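Oil or wax for a wooden table?

Trí Huỳnh
Endbridge Community Help - Home and Garden
Thursday, March 4, 2021

Hello all, and thank you in advance for your patience with a beginner. I bought a second-hand table in February for 75 pounds and I've grown very fond of it. It's a warm brown, with the grain running from side to side, and I would love to look after it properly. The seller couldn't remember what had been put on it. My aunt says oil, my neighbour says wax, and the man in the Asamoah hardware shop sold me a tin of each, bless him! Which would you use, and do I need to sand it first?

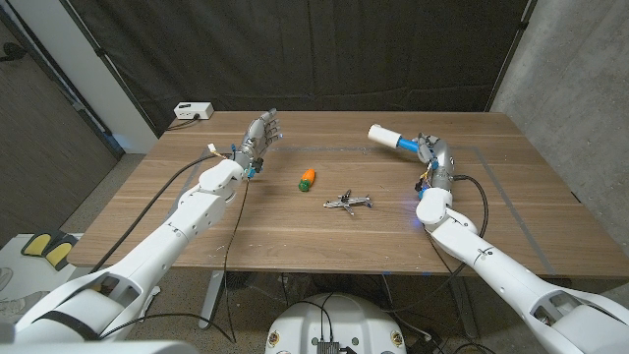 Replies

Nhung Lục

Hello Trí, and welcome! Before you open either tin, put a drop of water somewhere it won't be noticed, the underside of an edge if that has the same finish, and leave it a few minutes. If it sits there in a bead, there is probably varnish or old wax on the wood and oil will only lie on top and go sticky (I did this to my mother's sideboard and have never quite been forgiven). If it sinks in, you can oil it. Go very thin, always with the grain, and wipe off everything that hasn't soaked in after half an hour. I do mine over two evenings - one coat each, with the window open. Please lay the oily rags out flat outdoors to dry and don't leave them in a heap, as they can catch fire by themselves.

closevden_6

wax. job done

Trí Huỳnh

Thank you both! I tried the drop and it sank in, so oil it is. Would a light rub with 228 grit do first, or is that not even a real number?
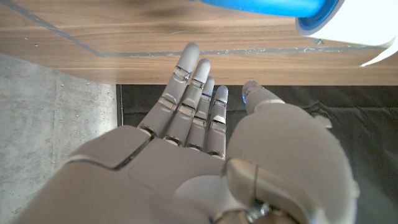 Wooden top, second photo

Nhung Lục

I've never seen 228 - do look again, I expect it's 220 or 240, and either would be lovely. Go gently and dust it well afterwards.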